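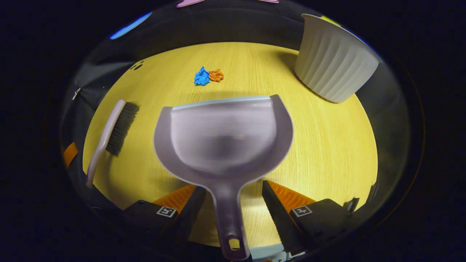
One reader wrote to ask whether the new edition of the Grasholm memoir is the same text as the hardback, only in a smaller format. Several others have sent in much the same thing, so the answers are gathered on this page.

Is the paperback the same as the hardback?
No. The hardback ran to 484 pages. The paperback adds a new chapter on the Cidomley years, when the author was painting scenery and writing songs at night.

Are there photographs?
Yes, 38 of them, in two sections. All are black and white.

Does the book include the lyrics?
Only short passages. The complete lyrics to 122 songs are in a separate volume from Dramen Press.

Is there an audiobook?
Yes. The author reads it, and it lasts 13 hours. The new chapter is not included yet. We expect an updated recording in June.

Who is Avotiņš?
The composer on the first three shows. The name is spelled without the mark under the "n" in the hardback. This has been fixed.

Can I get a signed copy?
Signed copies are sold only through the Grasholm shop, one per order. We can't add personal messages.

My copy has pages missing. What should I do?
Return it to the store where you bought it. If they can't replace it, write to us with a photo of the copyright page.

Will there be a second volume?
One is being written. It has no title or release date.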